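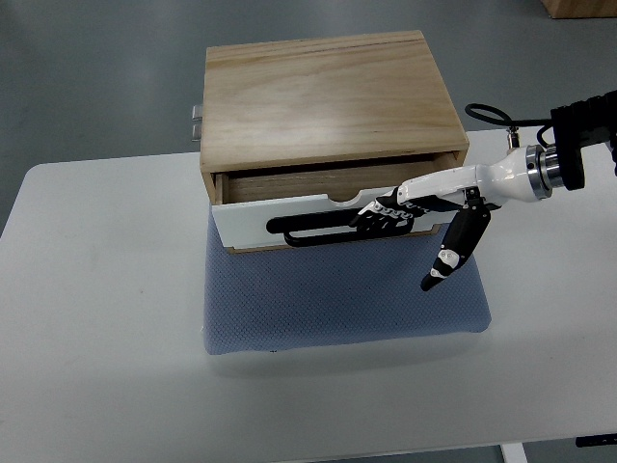

## Pre-purchase walk-through, drawer bench (Dec 19, 2024)

Filled in by me, with Trudy Hollis reading over my shoulder and heckling. This is the list we go through before we sign for a second arm and hand, so please add your own comments under mine instead of wiping them out!

### Table and floor

- [x] **Table stands flat, no rocking.** Passed. I leaned on every corner like a kid at a diner. If we buy the second arm I want another table exactly like this one, and it's cheap next to everything else on the order.
- [x] **Tabletop clean.** Scuffs and smudges to the left of the mat, all cosmetic. Do not let anybody talk us into a new top.
- [ ] **Mat stays put when the drawer is pulled.** Leaving this open. The blue-gray pad is soft and I'd like to see it after a full day of pulls. Mereana wants grippy strips underneath, which I've put in the budget as a maybe.

### Arm and hand

- [x] **Wrist flange bolts checked with the torque wrench.** All good. The wrench is on loan from Rewi and has to go back, so add one to the order (I keep forgetting this).
- [ ] **Cable has slack through the whole reach.** It loops out over the back of the cabinet and I'm not in love with that. Zernent quoted us $982 for a cable guide kit, fitted. Trudy says that's robbery. I say price one repair visit and then come talk to me.
- [x] **Fingers close on the handle without pinching the cable.** Fine. The long black loop handle gives the fingers plenty to hook into, and I'd pick the same style again for any new cabinet.
- [x] **Stop button within arm's reach of whoever is running it.** Yes, tested it twice.

### Cabinet

- [x] **No splinters or sharp edges.** Ran a cloth over all the wood, nothing caught.
- [ ] **Both drawers usable.** Only the upper one has a handle. The bottom front is plain white, 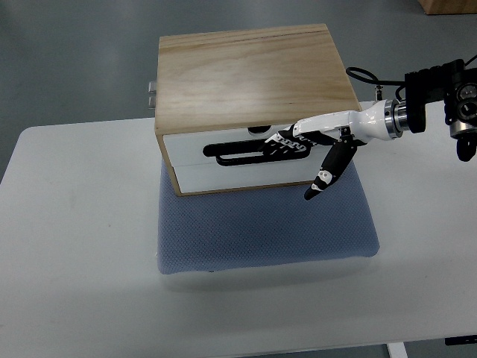 so for now every trial we log is a top-drawer trial, and that matters for the budget! Jostholm will sell us matching handles, but the smallest pack is 100 and we need, well, not that many. Mereana Tapsell is asking whether they'll break a pack.
- [x] **Metal fitting on the left side is tight.** Wiggled it, didn't move. It does stick out a bit, so watch your sleeves.

### Before anyone signs

- [ ] Esola's revised quote, with the spare fingers on their own line. The November version lumped them in with shipping and I couldn't make sense of it.
- [ ] Decision on the cable guide (see my grumbling up top).
- [ ] Torque wrench added.
- [ ] Trudy's initials next to mine. She's holding out until the mat item is closed, and fair enough.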